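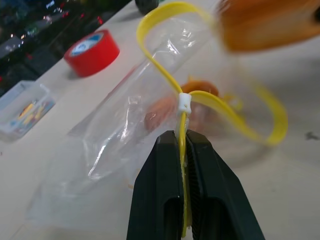

How do I reach Maneo support when the phone line is full? Use the callback form on the account page and leave the number you want us to ring.

Obed Laryea, 7th September
Print | E-mail this page

Callback requests sent before noon get a call the same afternoon. After noon it's the next morning.

The Bredport desk had 203 calls yesterday and 146 of them were about order status. You can check that in your account without calling.

Have your order number ready. Without it we have to search by street address and that takes a while.

Business accounts: Leire Segura has taken over from me for invoices and returns. Same extension, 450.

Chat hours stay as they are until November. I'll post the new ones in this thread.

We use cookies to remember your settings. Accept | Manage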